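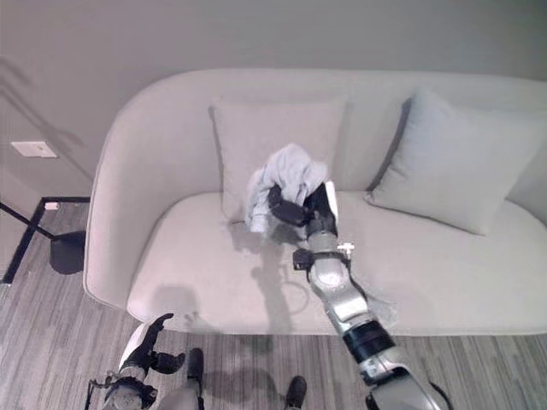
## 第4章 ラウンジと客室のソファまわりを任せる

ここからは、いよいよOkine(オキネ)に現場の仕事を渡していく章です。第3章までで充電台の据え付けとフロアの登録は済んでいるはずですが、まだの方は、お手数でも先にそちらを終えてから戻ってきてください。途中からでも読めるように書いたつもりではいるものの、フロアの登録だけは後回しにすると二度手間になります。

この手引きは、Skolberg(スコルベリ)館の客室係のみなさんが、交代で読み書きしながら育ててきたものです。Lement(レメント)社の取扱説明書が正式な文書で、こちらは「うちの館ではこう使っています」という覚え書きに近いものだと思ってください。両方で書いてあることが違うときは、取扱説明書のほうに従ってくださいね。

最終更新:2026年7月28日(担当:キドゥス・ゲブレイエス)

### 4.1 この仕事で変わること、変わらないこと

ソファの上に残されたタオルや衣類を拾い、クッションのまわりを空ける。文字にすると一行で終わってしまいますが、朝の客室係にとっては、部屋ごとに何度も腰をかがめる、地味に体にこたえる作業でした。Okineに渡すのは、この「拾って、移す」の部分です。

- **Okineがすること**:座面や背もたれのそばにある布類をつかみ、回収かごまで運ぶ。
- **これまでどおり人がすること**:忘れ物かどうかの判断、クッションの整え直し、座面の点検、しみの確認、最後の見回り。

とくに忘れ物の判断は、機械に任せない決まりです。リネンの棚に戻す布なのか、お客様が大事にしているストールなのか、見分けるには部屋全体の様子や前日の申し送りが要ります。Okineが運んだものはすべて「仮置き」として扱い、かごの中身は必ず人の目で仕分けてください。

それから、導入の話が出たころに何人もの方から聞かれたことなので、あらためて書いておきます。Okineが入っても、朝番の人数は変わっていません。空いた時間は、以前から手が回りきらないと言われていた浴室の目地や窓まわりの手入れ、それに新しく入った方への付き添いにあてています。ただ、仕事の順番はずいぶん変わりました。部屋に入ってまず片づける、という長年の手順が、部屋に入ってまず見る、になったわけで、慣れるまでは手が勝手に動いてしまう方も多いと思います。私も最初の数週間はそうでした。焦らなくて大丈夫です。

### 4.2 始める前に用意するもの

- 操作用タブレット(充電が40%以上あるもの)
- 回収かご(青い札のついた、Okine専用のもの)
- 仕分け用の台と忘れ物票
- 柔らかい乾いた布(手の部分を拭くため)

回収かごは、ほかのものと見た目がよく似ています。取っ手の札を確かめてから持ち出してください。札のないかごを置くと、Okineは置き場所を見つけられず、布を持ったまま止まってしまいます。

### 4.3 部屋を整える

1. カーテンを開け、部屋の明かりをつけます。朝日が強く差し込む部屋では、レースのカーテンだけ引いておきましょう。
2. ソファの前に、Okineが立てる場所を空けます。小さなテーブルやスツールがあるときは、壁ぎわへ寄せてください。
3. 床に落ちているものを拾います。小物、充電器、紙くずなど、足元にあるものは先に人が片づけます。
4. フロアランプのコードが通り道にかかっていないか確かめます。かかっていたら、壁に沿わせて置き直してください。
5. 回収かごを、ソファの端から1メートルほど離れたところに置きます。背の高い家具の陰は避けてください。
6. ソファの上を一度、ご自分の目で見ます。眼鏡、電話、鍵、薬、アクセサリーなどがあれば、この時点で忘れ物票をつけて台へ移します。

> **注意** 布の下に硬いものが隠れていることがあります。丸まったタオルや上着は、軽く押さえて確かめてください。中に何かあるときは、Okineには任せず、手で片づけましょう。

手順6は、つい飛ばしたくなるところです。急いでいる朝はなおさらだと思います。でも、この館で起きた困りごとを振り返ると、ここを飛ばした日のものがいちばん多いのです。ひと呼吸おいて、見てあげてください。

### 4.4 作業を始める

1. タブレットで部屋番号を選びます。たとえば734号室なら「734」と入力し、表示された間取りが目の前の部屋と合っているか見比べます。
2. 「ソファまわり」を押します。「ベッドまわり」と隣り合っているので、押し間違えにご用心を。
3. 画面に、Okineが布だと判断したものが囲み線つきで出ます。拾ってほしくないものが囲まれていたら、指で触れて外します。
4. 部屋の入り口側へ下がり、「開始」を押します。
5. 最初の一つをつかんで持ち上げるところまでは、そばで見守ってください。
6. 問題がなければ、同じ部屋の中で別の作業に移ってかまいません。部屋を離れるときは、必ず「一時停止」を押します。

3番の画面では、クッションが囲まれてしまうことがあります。ソファとクッションと布がみんな似た淡い色だと、境目がわかりにくいようです。囲み線を外せばそれで済みますし、外した記録は次の判断にも使われますので、面倒がらずに直してあげてください。クッションに布がかぶさっているときは、布のほうだけに囲みが残るようにします。

> **警告** 腕が動いているあいだは、ソファとOkineのあいだに手や体を入れないでください。落ちた布を横から取ってあげたくなりますが、それも必ず「一時停止」を押してからです。お客様がお部屋にいらっしゃるときは、この機能を使いません。

### 4.5 つかみ損ねたとき、止まったとき

布という相手は、箱や瓶とちがって、毎回かたちが変わります。きれいにたたんであるものより、くしゃっと丸まったもののほうがつかみやすいこともあれば、その逆もあります。ですから、何度かやり直していても、すぐに故障だと思わないでください。

| 様子 | まず試すこと |
|---|---|
| 同じ布を三度つかみ損ねた | 一時停止して、布を座面の手前へ少し寄せ、再開する |
| 布とクッションを一緒につかんだ | 一時停止して「手を開く」を押し、クッションを元の位置に戻す |
| 布を持ったまま動かない | かごの札と置き場所を確かめる |
| 布の端が床に引きずられている | 一時停止し、端を持ち上げて手で外す |
| 画面に何も囲まれない | 部屋の明かりを確かめ、「見直す」を押す |
| 腕から聞き慣れない音がする | 非常停止を押し、設備係に連絡する |

布を外すときは、指を無理に広げようとせず、タブレットの「手を開く」を使います。力で引っぱると、布の織り目を傷めますし、指の関節にもよくありません。反応がないときは非常停止を押したうえで、そのまま設備係を待ってください。

二回続けて同じところで止まったら、その部屋のその作業は人の手で終えましょう。遠慮はいりません。機械に付き合って時間を使いきってしまうのは、ちょっともったいない話です。あとで「手作業に切り替え」と記録だけ残してもらえれば十分です。

### 4.6 終わったあとに

1. 画面に「完了」と出たら、Okineが腕を下ろすのを待ちます。
2. 回収かごを仕分け台へ運び、リネン、館の備品、お客様のものかもしれない品に分けます。
3. 座面と背もたれのすき間に手を入れ、残ったものがないか見ます。ここにはOkineの手が届きません。
4. クッションを整えます。角度はお部屋ごとの見本帳に合わせてください。
5. 手の部分を乾いた布で拭きます。繊維くずは指のつけ根にたまりやすいので、そこを丁寧に。
6. タブレットの「ひとこと」欄に、気づいたことを書きます。

「ひとこと」欄は、短くて結構です。「厚手のローブは苦手みたい」「朝は影が濃くて迷っていた」といった一言を、設備係と、Lement社の窓口のビルハネさんがまとめて読んでいます。2月の更新で「手を開く」のボタンが画面の右下から中央へ移ったのも、手袋のまま押しにくい、という夜番の方の書き込みがきっかけでした。

### 4.7 続けて使うときの目安

- 連続で動かすのは45分までとし、そのあとは充電台に戻して休ませます。時間が来ると画面でも知らせてくれますが、部屋の途中で鳴ることもあるので、次の部屋へ移る前に残り時間を見ておくと安心です。
- つかむ動作が1,000回に達すると、指先の点検をうながす表示が出ます。当日の作業は続けてかまいませんが、終わりしだい設備係へ知らせてください。
- 濡れたタオルは対象外です。見つけたら囲み線を外し、人が運びます。
- ファスナーや飾りの多い服、毛足の長いひざ掛けも、いまのところは手で運ぶことにしています。

### 4.8 はじめて担当する方へ

最初の三日間は、経験のある方と二人で回ります。一日目は見るだけ、二日目はタブレットの操作だけ、三日目に通しで一部屋、という進め方です。先に覚えていただきたいのは、一時停止と非常停止の場所です。付き添いの方は、新しい方に実際に一度ずつ押してもらってください。

合わないな、と感じたときも、どうぞそのまま話してください。Okineのそばで働くのが落ち着かないという声はこれまでにもあり、担当の階を入れ替えたり、ベッドまわりの仕事を多めにしたりして調整してきました。機械の操作が得意かどうかは、評価の項目に入っていません。シフトの相談は客室主任のエビセ・ビルハネではなく――お名前がよく取り違えられるのですが、ビルハネさんはLement社の方です――私、ゲブレイエスまでお願いします。朝礼のあとならたいてい、二階のリネン室におります。

ベッドまわりの作業については、次の第5章に続きます。枕カバーの扱いがソファのときと少し違いますので、続けて担当される方はあわせて目を通しておいてください。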